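**Ticket:** Wrong track length after upload to Ostenia
**Opened by:** Alina Pană
**Opened:** 1 Jul 2018
**Product:** Plindov (converter), desktop version
**Priority:** normal
**Status:** closed, with one question left open

### Description of the problem

Good day. I use Plindov to convert our choir recordings from FLAC to MP3, and afterwards I upload them to our page on Ostenia. Until the last update of Plindov this was going well. Now the converted files play correctly on my computer, but on Ostenia the length is shown wrong. A song which lasts a little more than four minutes is shown as eleven minutes. When the listener clicks in the middle of the bar, the player jumps to silence and the song is stopped.

The batch has 22 files. Three of them are shown with the correct length. I could not find what is different in these three. The names are made in the same way, and all of them come from the same recording evening in Drornholm.

What I have tried before writing to you:

- uploaded the same file again, with the same result
- cleared the browser cache
- opened the page in another browser
- renamed a file without the accents in the title
- removed the tags completely and uploaded once more

Nothing of this has changed the length.

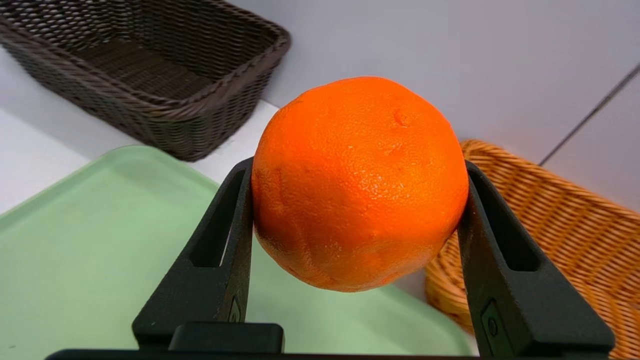 *An orange between two black gripper fingers, over the green tray.*

My settings in Plindov are: output MP3, quality "variable, high", joint stereo, keep tags, keep cover. The box "write in one pass" is ticked. I do not remember that I ticked it, so perhaps it came with the update.

### Reply, Malcolm Blackburn (support)

Hello Alina, thanks for the clear report. Could you please send one good file and one bad file, and the conversion log for both? The log is under Help > Open log folder. Please don't pass the files through any other program first, as some of them repair the header quietly and then we see nothing.

Also, does the wrong length show straight after upload, or only after Ostenia has finished processing?

### Reply, Alina Pană

Hello Malcolm, I attached both files and both logs. The wrong length shows immediately, and it stays the same after the processing.

I have noticed one more thing. In the log of the bad file there is a line "header: skipped (stream mode)". In the log of the good file this line is missing. I do not know if it is important, but I looked into the logs of the other two good files and it is missing there also.

### Reply, Malcolm Blackburn

That line is the important one. With variable bitrate, the length can't be worked out from the file size alone. The encoder normally goes back at the end and writes a small header with the total number of frames. In one-pass mode Plindov can't go back, so it leaves the header out. A desktop player will often scan the whole file and get the right answer. A web player tends to read the beginning only, take the bitrate it finds there and guess. Your songs start very softly, so the first part has a low bitrate, and the guess comes out much too long.

My guess for the good ones is that they were converted before the update. Could you check the file dates?

### Reply, Alina Pană

You are right. These three have an older date. Lleucu Pritchard, who sings with us, had asked for them earlier for her practice, and I did not convert them again with the rest. I had forgotten this completely, excuse me.
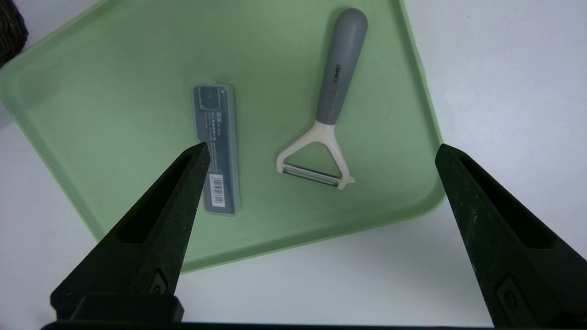 The "write in one pass" box is now unticked and I converted one song as a test. First I was not sure that the setting was saved, for the status line at the bottom of the Plindov window is very hard to read on my screen. It is white on dark blue and in such small letters that I could as well try to read the printing on the dark card in the clear plastic case, on the green tray, or the tiny numbers at its barcode. With the system zoom I could finally see "two passes, header written". The test song has the correct length on Ostenia, and clicking in the bar works too. Maybe you can give the status line a bigger font in some next version.

Now I have two questions:

1. Must I convert everything again from FLAC, or is it possible to repair the MP3 files which I already have?
2. If I replace the files on Ostenia, do we lose the comments under the songs?

### Reply, Mieke De Graaf (support)

Hi Alina, I am taking this over from Malcolm.

1. You can repair them. Choose Tools > Rebuild header, then add the whole folder. The sound itself is not encoded again, so there is no loss of quality. Please work on a copy of the folder.
2. That belongs to Ostenia and I don't want to promise something on their behalf. I would replace one song with few comments first and look at what happens.

The one-pass box was switched on by default in the update by mistake. I have reported it to the developers together with your remark about the font.

### Reply, Alina Pană

Hello Mieke, the rebuild is done. It was quick, less than the time I needed to make tea. All files in the folder now have the line "header written", and I checked each of them in the web player after uploading.

About the comments: I used "Replace audio" on the song pages and the comments stayed. Only the waveform picture was the old one for a while, then it renewed itself.

One question stays open. For the song "Samuel" the cover is not shown any more after the rebuild. The others have kept the cover. Glenys Sayce made this cover for us as a PNG, and for the rest she sent JPEG. Can this be the reason?

### Reply, Mieke De Graaf

It could be. Please send me that one file from before the rebuild and the one from after. I'll close this ticket, as the length is solved, and open a new one for the cover under your name. In the meantime you can add the cover again with Edit tags, and it should stay.

### Reply, Alina Pană

Both files are sent. I added the cover again as JPEG and it is shown now. Thank you both for the help.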